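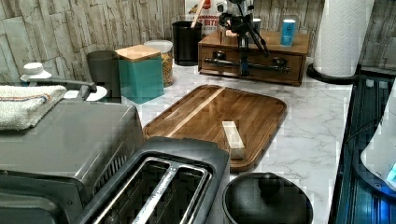 Compartir · 26 comentarios

Llegué a Montes con hambre y con la libreta casi en blanco, y lo primero que me dijo la dueña de la casa fue que no me sentara. «Si quieres hablar de cocinas, se habla de pie», me soltó, y se puso a buscar las tazas. Me cayó bien enseguida.

Lleva 3 años dando talleres de orden doméstico con Vesis, una escuelita de barrio, y antes pasó 5 vendiendo muebles en Druvbridge. De aquella época le quedó la manía de medir. Su encimera, por ejemplo: 113 centímetros de trabajo libre. «Lo demás lo ocupan los aparatos, y no pienso pedir perdón por la tostadora. La uso todas las mañanas, ¿para qué la voy a esconder?»

Le pregunto por los botes del fondo, pegados a la pared de piedra. El cuadrado verde azulado con tapa de bambú es su preferido (¡el mío también, lo confieso!). «La gente compra doce iguales y luego no sabe dónde está la sal. Yo los tengo todos distintos y los encuentro medio dormida.» El de cristal, dice, es el único que deja transparente a propósito: «Así veo cuándo se acaba y no me llevo el disgusto en el desayuno».

La tabla de madera vive en el centro y de ahí no se mueve. Se la trajo de una feria en Bovlow, en febrero, cargada en el autobús con dos bolsas más, y le pasa aceite cuando se acuerda. «O sea, poco», se ríe. Lo que sí cuida es el reborde, que a ella le parece comodísimo para las migas y que a su hermana le pone de los nervios al cortar pan.

¿Y el paño sobre el horno? «Ahí lo dejo siempre, doblado. Si lo cuelgo en un gancho, acabo secándome en el pantalón.»

Antes de irme quise saber qué tiraría mañana mismo. Se lo pensó un buen rato, con la taza en la mano. «Tapas sueltas. Tengo un cajón entero y no me atrevo a abrirlo delante de ti.»

© 2025 · Contacto · Volver arriba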